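Those Rorton "Neighbors" Posts Weren't From the Neighbors

If you live in Rorton, you've probably seen them by now. The posts that say the Steiner border crossing is closing for good, that the trucks are being sent home, that the people on the other side of the river are laughing at us. My aunt forwarded me three of them in one morning (she was furious, with a lot of capital letters), and I'll admit the first one got me too. I read it twice before I noticed that the bridge in the story doesn't even have the name we call it by.

So I've spent most of June poking at this, and on Friday the monitoring group Fletico put out its report, which saved me a whole lot more poking. They traced 494 posts from the past few months, all of them about the crossing, and all of them going back to 33 accounts. Every one of those accounts claims to belong to a local. One says she's a retired nurse. Another is supposed to be a truck driver with two kids at the elementary school. Fletico couldn't match a single one to a real person in town.

What they did find was a shared source. The wording in the posts matches, sometimes down to the typos, with articles on a site called Droltolent, which calls itself an independent news page and lists no editor, no address and no phone number. I wrote to the contact form twice. I'm still waiting!

Darcy Landry, who led the Fletico work, talked to me by phone on Friday afternoon and was a lot calmer about it than I was. She told me the pattern is pretty familiar: an article goes up on the site late at night, the accounts start passing it around before breakfast, and by lunchtime real people are arguing about it in the town group. "The fake accounts only have to start the conversation," Landry said. "After that the real ones carry it."

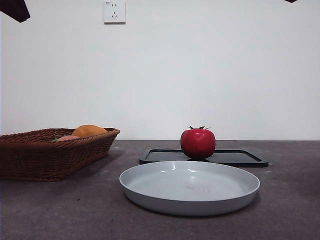
Who is paying for all this?

Fletico doesn't know yet. Its report says the posts were timed and worded like a paid campaign, and that they consistently back the line of the government across the border, but it stops short of naming a sponsor, and Landry wouldn't go further than that when I pushed her.

I did push her, a couple of times. She said she'd take being slow over being wrong, and that the ad records they need are held by a payment company that hasn't answered them. The foreign consulate in Steiner sent me one sentence, saying it has no connection to the site and doesn't comment on "private media." Okay then.

Now, the part that bugs me most is the protest back in the spring. You might remember it, the one outside the customs office with the printed signs. The event page got 1000 people marked as going, and I was there, and it was a chilly evening with maybe a couple rows of folks standing in front of the doors, plus a man selling hot corn. Fletico says the page was set up by one of the 33 accounts. The people who came were real, though, and so were their worries. I talked to a woman there who runs a small freight business and she was scared stiff about losing the crossing. She had read it on the town group, same as my aunt.

For the record, the crossing is not closing. The customs office says the night lane will be shut for repaving and that the day lanes will stay open the whole time. They put a notice about it on their own website, in tiny print, under the holiday hours, which is a terrible place for it if you ask me.

The town council takes this up at its next meeting. One proposal would set up a page where residents can check rumors about the border, and another would put up to 100 dollars a month toward printed notices at the bus station and the library, for people who stay off the internet (lucky them). I'd vote for both, but I don't get a vote. A couple of council members have already grumbled that it's the national government's job, and they may have a point, but the national government hasn't called any of us back either.

Seven of the accounts had been taken down when I checked last night. The nurse was still up, and she'd posted again, something about fuel prices this time. If you've gotten one of these posts in a private message, Fletico would like a screenshot with the time showing, and so would I. Please leave your aunt's replies in, mine were the best part.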